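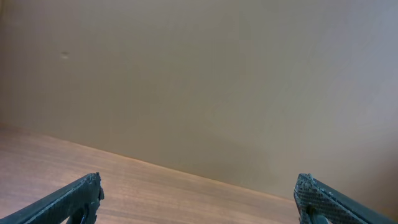

Wooden tabletop against a plain wall.

Kovier adds a Dovside to Skistgate overnight coach, and I get to tell you about it

DOVSIDE, 2020-08-23. Okay, I've been sitting on this for months and my coworkers are sick of me hinting, so let's go. Kovier is starting an overnight coach between Dovside and Skistgate, with one stop on the way at Cowie. Tickets are on sale now through our website and at the Dovside depot window, and the first coach leaves in January.

If you've ever tried to make this trip without a car you know the drill. You take the late train to Cowie, you sit on that freezing platform, and then you hope the early bus shows up (it doesn't always!). I did it for two winters when my sister lived in Skistgate and I still have opinions about the vending machine there.

The new coach leaves Dovside depot at 10:45 in the evening, gets to Cowie a bit after two, and rolls into Skistgate Harbor in time for breakfast. It's 292 miles door to door. We'll run it four nights a week to begin with, and if it fills up the way we think it will, we'll go nightly by summer.

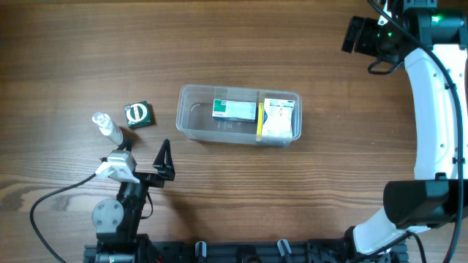 Cherry Mae Baluyot

Fares start at $29 one way if you book early, and the most you'll ever pay for a regular seat is $45, even if you walk up five minutes before we leave. Kids under five ride free on a lap. Bikes are fine too, but please book the bike spot, there are only six and they go under the floor with the suitcases.

Now the seats, which I could talk about all day. We took out a whole row to get the extra legroom, so everybody can lean back without crushing the person behind them. There's a plug at every seat, a reading light that doesn't wake up your neighbor, and a blanket if you ask the driver. One restroom, at the back. Wi-Fi works well as far as Cowie and then gets patchy in the hills, so download your shows first.

Trinidad Sison runs our route planning and has been pushing for this one longer than anybody. "We asked riders where they wanted to go overnight and Skistgate won by a mile," she told me. "People up there have medical appointments and flights and grandkids down here, and a day of travel each way is too much to ask."

We'll have 133 seats a week open in each direction at the lowest fare, so if your dates are flexible, grab those first.
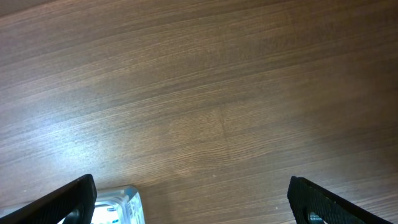
3 min read

Staff at the Skistgate end are already in place. Triin Lukoševičius is managing the harbor stop, where the waiting room opens an hour before every departure and the coffee is a big step up from Cowie's. Ariel Samonte is heading the driver team, and every coach goes out with two drivers who swap at the Cowie stop.

Changes are free up to the day before you travel. After that you can still move your trip once for a small fee, or take a credit that's good for a year.

If you're a reporter and want to come along on the preview run, please get in touch with Jonalyn Castillo in our press office and she'll save you a seat. Tell her whether you want a window! Group bookings of ten or more go through the Dovside depot, same as on our daytime routes.

Kovier runs day and overnight coaches out of Dovside.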